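Rules on the wall, rules in the hand
A conversation with Liya Tufa on safe work beside two-armed robots

When I wrote to Liya Tufa to ask for one hour of her time, she answered that I could have two, but that the first must be spent reading. So I sat in the corridor of the Vudstead workshop with her rule book on my knees. It is nineteen pages. She came out, asked me which page I found most stupid, and when I told her, she was pleased. It was the page on sleeves.

Tufa is responsible for working practice at Vudstead, where small robot arms are taught to do handling work on a table. She came to it from electrical maintenance in Mandusdale, and she still speaks about a robot cell as an electrician speaks about a cabinet. "First I want to know how it goes off," she told me. "Then you may tell me what it can do."

Her book began in October, after a visit from Berhanu Adugna, who inspects machine safety for several firms in Pleretholm. He stayed one afternoon and wrote four lines. One of them said that the staff knew the rules very well and that the rules were not written anywhere. "I was offended for a week," said Tufa. "Then I asked six people how close you may stand when the arms are live, and I got five answers."

I asked whether the published standards were not enough. She has them all on a shelf and she respects them. But a standard, she explained, is written for every workshop at the same time, and her people stand at one table only. "The standard says you must assess the risk. Good. On this table, with this cable, who does it and when? That part we must write ourselves."

So the book is mostly small things. The space within 400 millimetres of a moving arm is closed to hands. The person who starts a run says so aloud and waits for an answer. Long hair is tied, and sleeves are either tight or rolled above the elbow. After every 1000 cycles the gripper fingers are taken off and looked at under a lamp, and the one who looks writes a name. Tufa does not accept initials. "Initials are for people who hope to be forgotten," she said, and laughed a little at herself.

The log has 473 entries so far. I was allowed to turn the pages. Many entries are dull, a loose screw or a worn pad. A few are longer, and in one of them a technician describes how he reached for a dropped connector before the arms were stopped. He was not punished. Tufa insists on this, and she became quite serious about it. If people are afraid of the log, she said, they write only the loose screws.

Her longest chapter is on cables, and it was also the subject on which we disagreed. I said that a cable seemed to me a small danger compared with a motor. She answered that a motor stays where you have bolted it. A cable lies differently each time, it can catch on a joint, and when the task itself is to handle a plug, there are the arms' own cables and the cables of the task on the same table. Her rule is that the operator follows each one with the eyes from end to end before the start, and repeats this if anything on the table has been changed by hand.
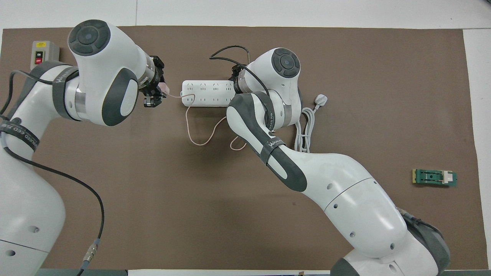
Who may stop a run?

Any person in the room may stop it, including a visitor, and no reason has to be given at that moment. The reason goes in the log afterwards.

Tufa would like other workshops to take this rule, even if they leave all the rest. In her former work, she said, only the shift leader could stop the line, and she remembers the faces of people looking for him.

There are parts of the book she is not satisfied with. The chapter on training is thin. It asks new staff to watch for two days before they touch anything, and she admits that watching for two days mostly teaches people to be bored. Adugna has suggested that they should spend the time doing the checks together with an older colleague, and she will try it with the next person who comes.

The second edition was printed in June 2023, and the page on sleeves is still in it. I asked her why she had been so pleased that I disliked it. "You read until page eleven," she said. "The last journalist stopped at four."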